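My kitchen-table tips for freelance writers who work from home

I've been freelancing from the same kitchen table for 12 years, mostly travel pieces and a bit of food, and every so often someone writes to ask how I get anything done with a sink full of dishes six feet away. Well, some days I don't! But I've picked up a few habits, and I promised Kirsty Ellery I'd finally type them up for her newsletter group, so here goes.

Clear the table the night before. If I come down to cereal boxes and yesterday's mail I'll "just tidy a little" and then it's ten o'clock and I'm wiping out the silverware drawer. I keep a plastic dishpan under the bench (the ordinary kind, from the dollar store) and at bedtime everything that isn't work goes in it. Dinner time, the work goes in the dishpan and the other stuff comes back out.

Coffee goes on a different surface. I lost a notebook from a week in Illcombe to one elbow and one full mug, and I had to write 2 hotels up from memory and a parking receipt. Now the mug lives on the windowsill. I have to get up to drink from it, and my back likes that anyway.

Receipts! Thermal paper fades, especially if you leave it by a window or near the stove. I photograph each one the day I get it and then drop the paper into an old recipe box with tabs for the months. December is always the fattest. Don't laminate them, the heat turns the whole thing black. Ask me how I know.

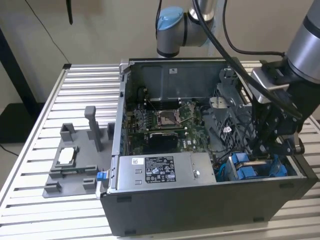 For notebooks, I write the place and the month on the bottom edge of the pages with a fine marker, so I can read it when they're stacked flat in the cupboard. Spines are no good, the ink rubs off and half of mine are spiral bound. If a notebook does get damp, stand it up and fan the pages, with a paper towel every few leaves, and change the towels when they feel wet. Ngaio Nepia puts hers in the freezer in a zip bag until she has time to deal with it, and she swears by it. I've only tried that once, and the pages came out wavy but I could read every word.

Cook something dull on deadline days. I do a pot of beans or a tray of potatoes, nothing with steps. A timer set for 60 minutes does double duty: when it goes off I check the oven and I stop typing and stretch. I used to ignore the timer on my phone, so I bought a wind-up one that rattles across the counter, and that I can't ignore.

Sticky keys and crumbs: unplug the keyboard, turn it upside down over the sink, tap it gently. Then a soft, dry paintbrush between the rows. I keep one in the drawer with the pastry brushes, and yes, I marked the handle after the time I nearly glazed a pie with it.

Last one. Tape a list of what you owe and to whom inside a cupboard door you open every day. Mine is on the mug cupboard. Editor, word count, date due, date paid, all in pencil. When the list gets so smudged I can't read it I copy it out fresh, and that's usually when I notice who still hasn't paid me.

If you have a good fix for a wobbly table leg, please send it along. I'm still using a folded ferry timetable.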